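Chapter 4
Cloths, Towels and Other Things That Go Limp

In this chapter
Why a cloth is harder to fold than a shirt
Finding the hem first
The two-end hold
Weaves, and what they do to a fold
A word about drawers

I learned to fold from my aunt, who ran the linen room of a small hotel called the Endine, and for the first month she wouldn't let me near a sheet. I got washcloths! A hundred of them, then another hundred, and I was pretty insulted (I was nineteen and thought I'd been hired for the front desk). By the end of that month I could fold a washcloth while carrying on an argument, and when she finally handed me a bath towel it felt like cheating.

So we're going to start where she started me. If you've come straight from Chapter 3, you've been working with shirts, and shirts are kind to beginners. A shirt has a collar, two sleeves and a row of buttons, and all of those tell you where you are. A cloth has four edges that look the same and a middle that sags the minute you pick it up. You grab a corner, or what you think is a corner, and you've got a handful of middle instead.

The fix is to stop looking for corners and look for the hem. Run your thumb along any edge until you feel stitching, then follow the stitching until it turns. There's your corner. Pinch it, keep it pinched, and follow the next side with your other hand until you come to the second one. It takes a few seconds at first and no time at all later on.

Once both ends are held, you've got what my aunt called "the line," and what I'll be calling the two-end hold for the rest of the book. Don't pull hard yet. Look at the middle. Nine times out of ten there's a twist in it, and if you fold over a twist you'll get a lump that no amount of patting will flatten. Lower the whole thing to the table, let go of one end, turn that end over once and pick it up again. If the twist got worse, you turned it the wrong way (I still do this with dish towels, I couldn't tell you why).

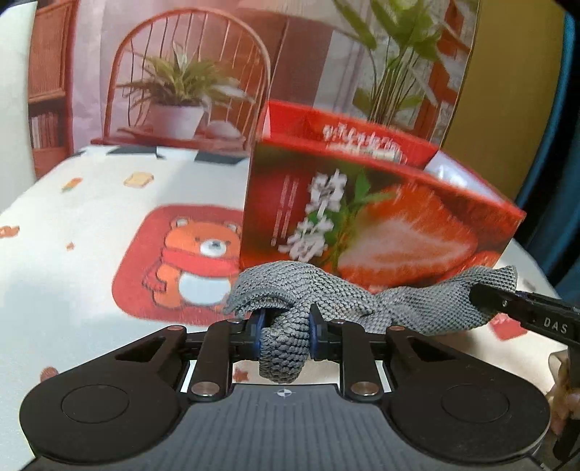

Figure 4.1 A gray waffle-weave cloth held at both ends, with a twist near the middle.

Notice how the fabric gets narrow at the twist and then opens out again toward the far end. Learn to spot that shape and you'll catch most bad folds before they happen. Look at the near end too, where some of the cloth is bunched up in the grip and hanging down in a loop. A bunch like that hides a good few inches of fabric, so your halves won't match when you bring the ends together. Set it down, smooth it out, take a smaller pinch.

Now, weaves. A flat cotton dish towel will hold a crease if you run the side of your hand down it. Waffle weave is springier. All those little bumps push back against each other, and a waffle cloth folded in quarters will slowly open itself up in the drawer like it's waking from a nap. I fold mine in thirds and then roll them, seam side down. Neusa Caldeira, who taught the evening class with me in Drelley for years, folded hers in quarters and put something heavy on top, and we never did settle it. Try both. Terry falls somewhere between the two, and microfiber clings to itself so much that you'll want to shake it out before you even start.

One more thing before the exercises. Clear yourself some table. You need a patch about twice the size of the cloth, and it helps to push groceries, boxes and whatever else lives there toward the back. A smooth table covering is nice to work on, but if yours slides around, clip it down at the sides or you'll end up folding that as well.

Before you go on
Pick out 37 cloths, any kind, any size. Yes, that's a lot, and borrow from a neighbor if you have to. Mix them in a basket and take them one at a time: hem, corner, corner, check the middle, fold. Put the ones that come out lumpy in their own pile and do those again at the end. Keep a note of which fabrics ended up in that pile, as you'll want it for Section 4.2, where we sort them by weave.

4.1 Finding the Hem

Start with the largest cloth in your basket and drop it on the table without arranging it at all.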